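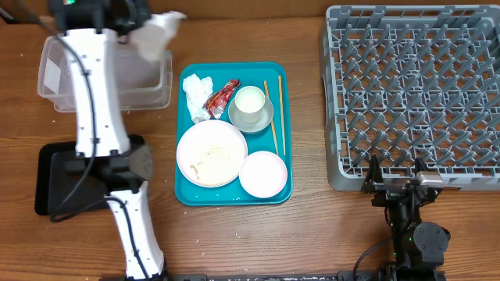
Call for Participants: Teleoperation Study on Clearing Meal Trays

The Bidari group is looking for people to operate a two-arm robot by hand control for a study on table clearing. No robotics experience is needed.

What we are studying

Each task starts with a used meal tray. The operator moves the left and right arms to put napkins and wrappers in a bin and plates in a dish rack. We record the arm motions and camera views, then train a control policy on them. In our February pilot we collected 688 recordings from 17 operators. The policy handled plates fairly well. It did worse on crumpled paper and on cups with liquid still in them, and most of the new sessions will cover those items.

We also want to compare two ways of teaching new operators. One group gets a written guide and the other gets a short practice period with a trainer — you will be assigned to one or the other and can't choose.

What you will do

You will come in for 6 sessions at our Sadbridge lab, each up to 109 minutes long with breaks. After every session you fill out a short form about effort and comfort. You can stop at any time and will still be paid for the sessions you finished.

Who can take part

Adults 18 and over with normal or corrected vision and full use of both hands. People who took part in the pilot are not eligible. Left-handed operators are especially welcome, as we had very few last time.

Pay

Participants are paid by the session at the end of each visit. Parking at the Sadbridge building is free.

How to apply

Write to Noreen Janjua at the Bidari study desk with your name, your dominant hand, and the weekdays you are free. Questions about how recordings are stored should go to Higinio Cuautle. Applications close Friday, May 21, 2021.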